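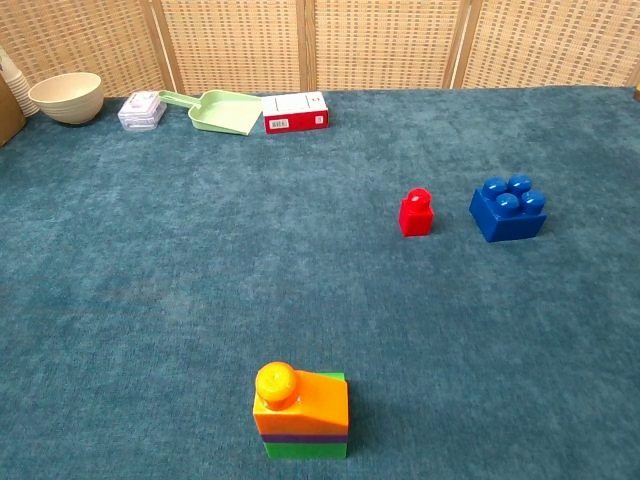 Table 2, carpet surface and woven screen, with the stacked tower at the front.

Monday, May 17, 2021

The play table was laid out this morning for the block-building sessions. The teal carpet has been retained as the working surface and the four-panel screen stands along the back. Household items are placed in a row in front of the screen, with the bowl and the paper cups towards the left.

The tower has green at the base, a thin purple band above it and the large sloped orange block on top, carrying the yellow knob. The small red block and the large blue block are to remain apart from it, further back and to the right, with carpet left clear between them.

Jamshid Kordestani has asked that the cups be kept to the same end of the table in every layout. Agreed. The spacing between the tower and the loose blocks is still to be measured and entered on the Callari sheet; at present it is set by eye.

Sessions are limited to 12 minutes. The carpet is to be brushed after every third session and the blocks wiped before they are returned to the store.

Outstanding: second set of large blocks, requested from Najafi. E. Rahimi to confirm delivery.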